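Rota software at a three-pool site: notes after one season

We moved the staff rota at Holtitz off the office whiteboard last July. I have been asked twice what we chose and how it is set up, so I am writing it down once.

The product is Prisora. It runs in a browser, with a phone app for staff. We have 3 pools, 16 permanent staff and a group of casual lifeguards who mostly want weekend shifts.

Setup took longer than the trial suggested. Each person has a record, each record has qualifications, and each qualification has an expiry date. Shifts then ask for a qualification, so a lifeguard whose certificate has lapsed cannot be placed on poolside. This works well once the dates are right. Ours were spread over two spreadsheets and a ring binder, and they did not agree.

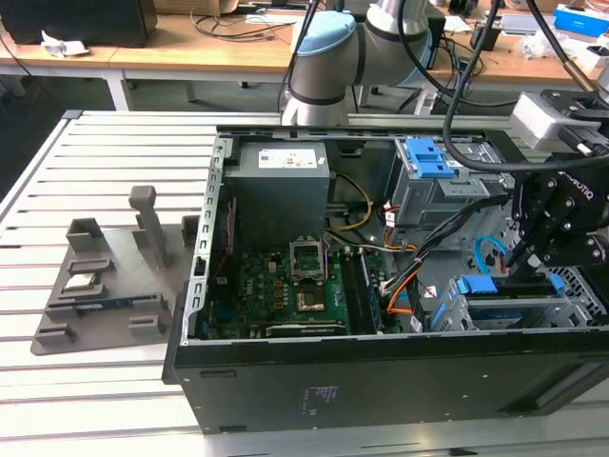 Posted by Jalen Ridgeway
Tuesday, April 1, 2025
Filed under: Pool operations, Software

Swaps are the part staff use most. One person offers a shift, another accepts, and the duty manager approves. We set approval to manual for early starts and automatic for everything else. Yao-tsung Lu, who covers our early starts, argued for manual throughout. I may yet agree with him.

Water test logging is weaker. The form takes free chlorine, combined chlorine, pH and temperature, but the alert limits are set per site, not per pool. The teaching pool runs warmer than the main tank, so we either get false alerts or widen the limits until they mean little. We still log tests in Plonuteck and export them weekly. The export stops at 1,000 rows — split it by pool and it fits.

Two settings to check before going live: the time zone, and whether unpaid breaks are taken off hours automatically. Ours were, at 40 minutes, and payroll was already doing the same.

Next job is the locker fobs.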